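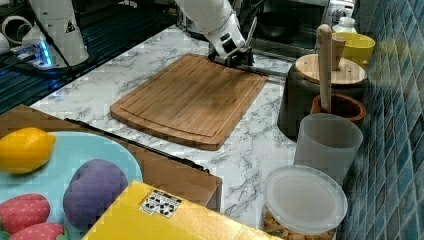 Bamboo cutting board with a juice groove, on a marble countertop.

Setting up trade price lists in Plokar

August | By the Plivbridge support desk

Print this page | E-mail this page

A trade price list shows wholesale buyers their own prices once they log in. You need an administrator account and at least one customer group.

1. Open Catalogue, then Price lists, and choose New.
2. Enter a name and select the customer group.
3. Set the minimum order quantity. The default is 10 units per line.
4. Add quantity breaks if required. Each list accepts up to three.
5. Save, then log in as a test buyer and check 2 products.

If retail prices still appear, clear the store cache. Lists imported from Moya arrive switched off and must be enabled by hand.

Related articles
Importing customer groups from Moya
Connecting Nitero stock feeds
Tax display for trade buyers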